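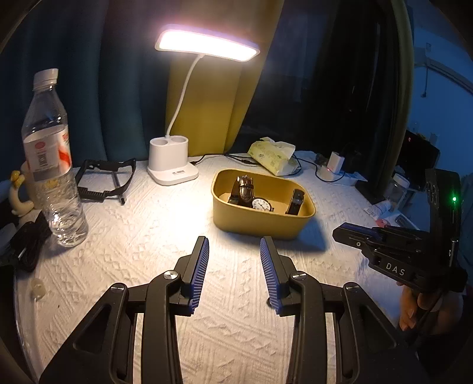
13 March 2020. Spent the evening on the watch inventory, which had been put off since January. Three pieces are in the yellow tray under the LED lamp – the white dial with black numerals in the middle, the other two standing on their straps at the back left and on the right. The ornate silver case is the one Ayten Kurtuluş asked me to identify. She has it down as 1926 from a family letter. I have no objection to the date but nothing on the case confirms it yet. The knit-patterned tablecloth is not a good working surface. Spring bars go into the pattern and stay there, so no case gets opened until the mat is back from Volkan.

Timing. The white dial gained 41 seconds over the day against the phone clock. Last check it gained 27. Positional error is likely part of it, so tomorrow it rests dial up overnight and crown down the night after. No regulation before I have both figures.

Straps. The two on the upright pieces are leather and both need conditioner. The dark brown one has taken a fold near the second hole and I doubt it will flatten. Muammer Aydoğan quoted 130 for a replacement in the same width, stitched by hand. Declined for now. Will try the Kuletti balm first, thin coat, left until morning, then buffed with cotton.

Lamp. Moved the head lower and to the rear. Better for reading scratches on the crystal, worse for glare on the silver. The gooseneck drops slowly after an hour and has to be pushed back up. The pen cups in the base are useful for pegwood and tweezers, less so for anything short.

Still to do: write to Nele Schwerdtfeger regarding the Jerden movement, order gaskets, label the small bags. The right side of the table also wants clearing – papers, mostly, some of them Saadet's. Stopped at a quarter past eleven. Eyes tired.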